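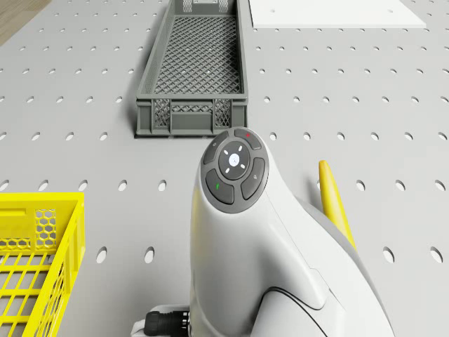
Home Vacancies Our bakeries Working here Contact

Search vacancies Enter keyword or place Go

Equipment Planning Officer (robot handling), Clovia Bakery Supplies

Permanent, full time, based at our Bestine depot with regular trips to the Fornari site

Clovia has been sending out flour, tins, trays and packaging to independent bakers for longer than most of us have worked here, and nearly everything we send goes out in a crate. Crates come back too, in all states, and they have to be sorted, stacked, washed and filled again before the morning vans. At Bestine most of that lifting is still done by hand, by people who are very good at it and whose backs we would like to look after. Over the coming year we mean to put robot arms on part of the work, and we are looking for a patient, friendly and well-organised person to help us plan for them, price them and buy them sensibly.

You would be joining a planning team of 2, reporting to Henryk Wasilewska, who has run equipment buying at Clovia through two depot moves and will happily tell you about both. The team is small and the door is usually open (it sticks, if we are being truthful, so it tends to stay open). We talk things through a lot, and we would want you to feel free to argue with us from your first week.

What the job is

We have already made a start on the computer side. The idea is to lay out each workstation as a simulation before we commit to anything: one white arm, a perforated table, and the plastic crates it will have to deal with. We keep the grey and the yellow crates in the same layout, as the two have quite different walls. The grey one has a diamond mesh floor and a solid panel in the middle of its end wall, while the yellow one has a honeycomb of openings higher up the side and slots lower down. Small differences like these matter a good deal when you are choosing what should go on the end of an arm, and we would rather find out on a screen than after the invoice has been paid.

Your part would be to take what comes out of that work and turn it into a plan that the rest of the company can read, question and pay for. In an ordinary month you might find yourself:

- sitting with the shift leads at Bestine to learn how crates really move through the building, including the awkward half hour when the returns and the outgoing loads meet in the same aisle
- asking suppliers for quotations on arms, grippers, tables, guarding and cabling, and putting them side by side so that the same things are being compared
- working out the costs that quotations leave out, such as floor repairs, power, spare parts, training time, and the cover we need while people are being trained
- keeping the equipment budget up to date and explaining to Henryk and the finance office why it has moved
- helping to write the safety paperwork with our site engineer, who will lead on it
- visiting Fornari, where the washing line is, to see whether the same workstation could be used there or whether it needs a different one altogether

The present plan allows for 9 workstations across the two sites, with 2 to be bought first and run for a full season before we order the rest. The crate count that we are planning against is 963, taken at Bestine at the last stocktake. Henryk thinks that figure is low, as there are always a good many out with customers, and one of your first jobs will be to help us settle on a number everybody trusts.

Who we are hoping to hear from

You will have had some experience of buying or budgeting for equipment. It might have been in a warehouse, a factory, a hospital, a farm, a school kitchen, or somewhere we haven't thought of. You should be at ease with spreadsheets and able to read a technical drawing, or willing to be taught. You do not need to be a robotics engineer. We have a good working arrangement with Lui Integration, who build the simulated layouts and will be fitting the first workstations, and they are generous with their time when we ask basic questions. Please do ask them, we all have.

It would help if you have dealt with suppliers before and can be polite and stubborn in the same telephone call. A driving licence would be useful, though there is a shuttle van between the sites at 7.15 in the morning and again at 3.30 in the afternoon, and most of us use it.

We should say a word about jobs, as candidates very reasonably ask. The people who now lift and stack crates have been part of this from the beginning, and several of them will be trained to run the new workstations. No posts are being cut to pay for the equipment. Part of your role is to make sure that the training money is in the budget at the start and stays there.

Hours, pay and the rest

Hours are 8.30 to 4.30 with some give at either end, and you may work from home one day a week once you have settled in. Pay follows our office scale and depends on experience; ring us and we will tell you where you would be likely to start. There is a pension, a decent canteen at Bestine, a less decent one at Fornari, and a staff discount on baking goods that has ruined several diets.

How to apply

Please send us a CV and a letter of no more than two pages. In the letter, tell us about a piece of equipment you helped to choose, what it ended up costing compared with what was expected, and what you would do differently. We aren't looking for a success story in particular. Interviews will be held at Bestine in November and will include a walk round the crate bay, so sturdy flat shoes, please. If you need anything arranged for the day, let us know and we will sort it out beforehand.

If you would like an informal chat first, ask the switchboard for Henryk. Mid-morning is best, once the vans have gone.

Contact the recruitment office | © Clovia Bakery Supplies | Back to top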